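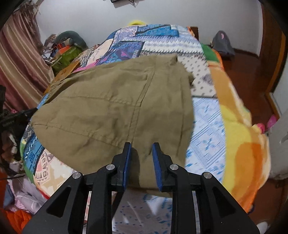
Khaki cotton, or something close to it, with its seams and wrinkles.

Cumaveo Word List

Cumaveo is a glossary of 442 sewing and mending terms in plain English, and we love adding to it! Each row has a term, a short meaning and any older spellings we found — "gusset" alone has four. The file is plain CSV, UTF-8, one term per line. Knitting words live in the Perport list.

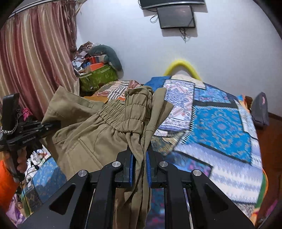 Can I use the list in a printed class handout?
Handouts are fine, up to 200 copies, as long as you credit Cumaveo and keep the version number on the page.

Known gaps: 96 terms still lack a source, mostly tailoring slang. Corrections are very welcome.

Last updated February 20, 2023
14 comments · 31 shares
Contact | © Cumaveo | Back to top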